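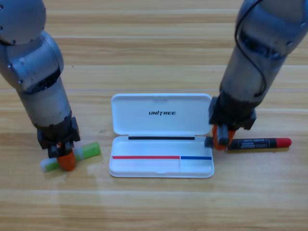

Public libraries should stop charging for late books, and they should stop asking whether they can afford to. My own town, Groltville, still charges 19 cents a day. I have paid it many times and it never made me return a book sooner. I return books when I am driving past the library.

People who defend the fine say it teaches responsibility. I used to say so too. I grew up with a father who kept our library slips pinned to a corkboard, and I thought a person who could not manage a due date had a problem the library did not need to solve. Then I worked the front desk at the Annamalai branch for nine years, and I watched who paid and who left.

The ones who paid were people like me. They pulled out a couple of dollars, made a joke and took home another stack. The ones who left were mostly parents with several children and several cards. Picture books go out in armloads, and a week late on an armload adds up. One mother owed $190 by the time she came in to ask about it. Most of that was replacement cost for books she had found by then and brought with her in a grocery bag. We took off the replacement cost. She still owed the rest, and I did not see her again that year.

My old supervisor, Thenmozhi Rajan, disagreed with me about this for a long time, and her argument deserves a fair hearing. She thought that without fines the popular books would never come back, and that people on the hold list would be the ones who suffered. A new thriller with a long list behind it is a real problem. But a fine of 19 cents does little about it. Blocking a card until the book comes back does more, and it costs the borrower no money. That is the system I would use - no daily charge, a block after three weeks, and a bill only for books that are truly lost.

Then there is the budget. In my last year the branch took in a little over $1000 in fines. Against that we had the hours spent collecting it, the card machine, the printed notices, the postage, and the arguments. I spent whole June afternoons explaining a charge smaller than the price of a sandwich to a person who was getting angrier by the minute. None of that time went to finding anyone a book.

Fluvotstead dropped its fines two summers ago. I go there now when I want something our library does not have, and the shelves look the same as they did before. The Groltville board will take up the question again this fall, and I plan to be there. I also have a cookbook that is four days late, and I will bring it along.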